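Search this repository Search Advanced

February issue
Wyn Sayce and Eifion Powell

Last updated: Sep 20, 2024

3. Shared kitchens and the ownership of small goods

3.1 Scope of this section

The previous section dealt with the lease terms under which shared kitchens are provided to tenants in multi-occupied office buildings. We turn now to the daily use of those kitchens, and in particular to the small goods kept in them: cups, plates, cutlery, cloths and the like. Such goods are rarely mentioned in leases. They are nevertheless the subject of a large share of the written complaints that building managers receive, and they raise in a simple form the question that runs through this paper, namely how people who have no contract with one another come to treat a thing as common property.

The material comes from two office buildings, Mamoston and Plandetti, both managed by the same firm, Cisex. Mamoston is let floor by floor, with one kitchen to a floor. Plandetti is let by the room, and its kitchens are shared among tenants who may change several times in a year. The managers kept a log of messages from tenants on all subjects, and gave us access to it after personal details had been removed. The log contains 2981 messages. We read every message and coded those which concerned kitchens under the headings set out in the appendix. Interviews were then held with tenants in both buildings and with the cleaning staff.

3.2 Three classes of goods

Tenants in both buildings drew a distinction between goods supplied by the building, goods brought in by a firm for its own staff, and goods brought in by one person. In principle the classes are clear. In practice an object moves between them, and it usually moves in one direction. A cup brought from home and left on the drying rack is used by a visitor, then by a colleague, and within a few months is spoken of as one of the kitchen cups. We found few cases of movement the other way, although two tenants at Plandetti admitted to having taken building plates into their own rooms and kept them there.

Appearance affects how quickly this happens. Plain goods, without a name, logo or printed message, were absorbed into the common stock sooner than marked ones. Size and color also played a part. Several people interviewed said that they would not pick up a cup much larger than the rest, on the ground that a person with a large cup had probably chosen it. Others took the opposite view and reached for the largest cup on the shelf.
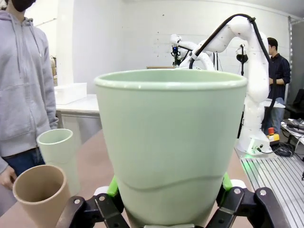

Figure 3. Large pale green cup of tapered form, with smaller cups on the tabletop.

The argument from size has limits. It depends on there being a visible standard from which an object departs, and at Plandetti there was none. Each outgoing tenant left something behind, and the shelves held goods from many sources. A new tenant in such a kitchen has little basis for telling a private object from a common one. The usual response, according to our interviews, was to watch what others did for a week or two and then to copy it. At Mamoston, where the managers had bought white crockery in a single order, tenants could name the exceptions without hesitation and could in most cases name the owner as well.

3.3 Labels and notices

Written labels are the most common means of claiming an object. We recorded initials in marker pen, adhesive tape, colored string and, in one kitchen, a typed list fixed to the inside of a cabinet door. Labels on food were widely respected. Labels on cups and plates were respected less, and the people who had ignored them gave reasons which fall into two groups. Some said that the label had worn off or could not be read. Others said that a cup, unlike food, is not used up, and that borrowing one and washing it does the owner no harm.

This second reason deserves attention. It treats ownership as a right to the continued existence of the object, and gives little weight to its being available when wanted. The owners we spoke to did not share that view. Their complaints seldom concerned breakage. They concerned the search – opening one cabinet after another, looking on the drying rack, asking at the next desk. One tenant at Mamoston had written to the managers on this point in terms which we quote in full in the appendix.

Notices addressed to everyone had a weaker effect than labels. Of the kitchen users who completed our short questionnaire, 70 percent said that they had read the notice above the sink, but few could state what it required. Notices with more than one instruction were remembered for the first instruction only. Cleaning staff at both buildings told us that a new notice changed behavior for a short period and was then no longer seen.

3.4 The role of the cleaning staff

The contracts under which cleaning is supplied exclude dishwashing. In both buildings the staff wash dishes all the same, and they decide where each object is put afterward. This makes them, in effect, the keepers of the classification described in 3.2. An object returned to a desk remains private. An object placed on the open shelf becomes common. The staff were aware of this and had worked out rules of their own, which differed from floor to floor.

At Plandetti the senior cleaner kept a separate tray for objects she judged to be private. A single item of good quality, whole and without chips, would go to the tray even if it bore no label. Items that matched others on the shelf would not.

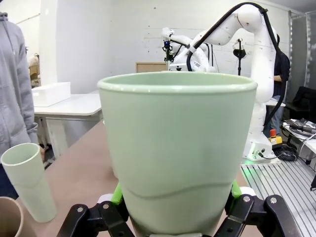 Figure 4. Cup with rolled rim and a wavy ridge low on the body.

The tray was never mentioned in any notice, and tenants learned of it from one another. When the senior cleaner was moved to Holanda, a third property under the same management, the tray was removed and the number of messages about missing items rose. We do not place great weight on this, as two large tenants arrived in the same period. The log does show that the word "tray" continued to appear in messages for some time after the tray itself had gone.

3.5 Budgets for replacement

Cisex sets aside a yearly sum of 1000 dollars per building for the replacement of kitchen goods. The sum is fixed without regard to the number of tenants, and it was fully spent at Plandetti in each year for which we have accounts. At Mamoston it was not. The difference cannot be put down to breakage alone. Managers at Plandetti bought in small lots, as items ran short, and the mixed stock that resulted made losses harder to notice until a shelf was nearly bare.

We return to purchasing policy in Section 5, where the case for a single pattern is weighed against its cost. For present purposes it is enough to observe that the common stock at Plandetti was sustained in large part by private goods passing into it – a form of contribution that no tenant had agreed to make and that the accounts do not record.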